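Home Contents Recent changes Random article Help

Color and appetite

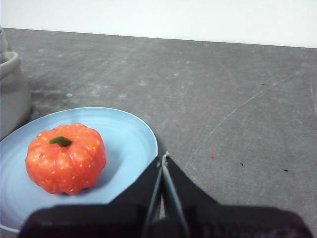
Color and appetite is a loose area of study and popular belief concerned with whether the color of food, or of the things it is served on, changes how much people eat. The belief is old and the evidence is thin. Its best-known claim is that blue suppresses hunger, usually explained by saying that blue foods are rare in nature. A second claim holds that strong contrast between food and dish leads people to take smaller portions. An orange pumpkin on a light blue plate, even a toy one with a glossy skin and a green stem, is the sort of pairing supporters of both claims like to point to, although it would satisfy either theory equally well and so cannot help anyone choose between them.

Origins of the blue plate claim

The idea that blue dulls the appetite appears in diet columns and kitchen catalogs long before it appears in any test. The tableware maker Skinstead sold a line of pale blue dinner plates as an aid to "sensible eating", and its leaflets cite no study of any kind. Later writers repeated the leaflets, then cited one another. By the time anyone tried to measure the effect, it was already being described as well known.

A common version of the story involves diners who were served steak under colored lights and felt ill when the true color was revealed. The tale is told with different dates, different hosts and different numbers of guests. Few of the people who retell it give a source that can be checked.

Studies

The Keogh trial is the one most often quoted. It followed 362 cafeteria customers and reported that those given blue plates left more food behind. The customers chose their own meals, however, and the blue plates were also smaller than the white ones. The report mentions the difference in size only in a footnote.

A larger survey, carried out in the town of Selanano, collected 1251 replies. It asked people whether they thought plate color affected them, and most said yes. This has been presented as support for the effect, though it measures only how widely the effect is believed. Of those who replied, 919 had already heard the claim about blue.

Critics

The food writer Dede Ansah has argued that the whole subject suffers from poor controls. In an essay published in February 2020 she listed 3 faults that she found again and again: plates of unequal size, diners who could guess the purpose of the test, and results taken from a single meal. She also questioned the rarity argument – blueberries, plums and some kinds of corn are eaten without complaint, and blue candy sells well to children.

Supporters reply that small effects may still matter over many meals. This is possible, but it has not been shown, and a person who eats less at lunch may simply eat more at supper.

Commercial use

Restaurant designers continue to advise red and yellow for fast service and to warn against blue. The consulting firm Prarkico included such advice in its dining room guide and later dropped the section without comment. Many seafood restaurants use blue walls, blue napkins and blue dishes, and there is no good evidence that their customers order less.

See also: Portion size – Food coloring – Tableware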